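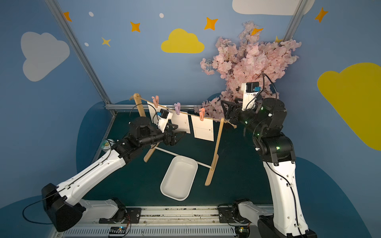 Paper cards pegged on the small line, tray underneath.

Tasska clothesline set — README

What this is
Notes and parts list for the tabletop washing line task. Little wooden stand, rope, pegs, hangers, paper cards. Cards go on the line, cards come off the line, cards go in the tray. Version 3 of the notes. Versions 1 and 2 lived in a shared doc and are out of date, please bin any copies.

Contents
Episodes: 619
Kept after review: 501
Held back for a second look: 33
The rest dropped, mostly cards landing off the mat or the recording stopped early. Reasons are in dropped.csv, one line each, some of them very short, sorry.

Folder layout
tasska/cards_on — pegging a card to the rope
tasska/cards_off — unpegging, card into tray
tasska/hangers — pink hanger on and off the rope
tasska/notes — parts list, card printouts, dropped.csv

Parts
Stand: light wood uprights, hand made, drilled at the top for the rope. Glue is ordinary wood glue. Leave overnight.
Rope: jute twine. Frays at the ends. Trim it and it frays again, so we stopped trimming. Knot on the outside of the hole.
Pegs: small plastic ones in peach, pink-ish and lavender shades. Colours mean nothing, don't use them as labels. An early script did and it made a mess of the counts.
Cards: white card with small printed marks. Dots, arrows, little circles. Print files in notes/. Use thick card, the thin stuff curls over by the afternoon.
Tray: white plastic, rectangular. No fixed angle, put it down how you like as long as it's under or near the line.

Setting up the line
1. Stand in the middle, uprights leaning the way they want to lean.
2. Rope through, knot, pull until it sags a bit. Too tight and the stand creeps inwards.
3. Pegs on before cards. Spare pegs stay on the rope.
4. Tray down last.

For the hanger runs the hanger hooks straight over the rope, no peg. Start it on the slope near the upright or further down, both are in the set, and we didn't log which in the first batch. 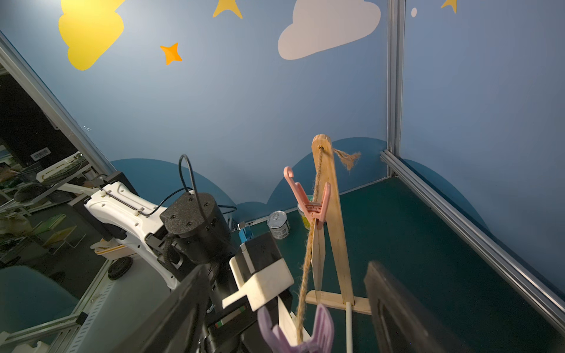 Other bits stay out on the surface in some runs and get put away in others. That was deliberate for the second half of the set and just untidyness in the first half. If you need a clear surface filter on clutter = 0, but check a handful by eye, the column was filled in quickly.

Backdrop is the same all the way through. Blue walls, clouds and stars up top, darker hills along the bottom. If you crop, crop after you've lined up the cards, the hills make a decent rough level.

Labels
task, start_state, end_state, clutter, dropped_card (0/1), comment
end_state is what the line looked like at the last moment, so a card hanging by one corner still counts as on. Storneck asked for a separate "nearly" value. Not done yet.

Known problems
— a few comments say "left peg" when they mean the middle one
— cards_off has more lavender pegs than it should, see above about colours
— twine replaced in June, the new one is slightly hairer
— hangers folder is small

Used so far by
Conov (sorting tests), Nzioka (card spotting)

Licence
Free for teaching and research. Say Tasska somewhere in the write-up.

To do
Redo the hanger start positions. Thicker card for the arrow set. Tidy the parts list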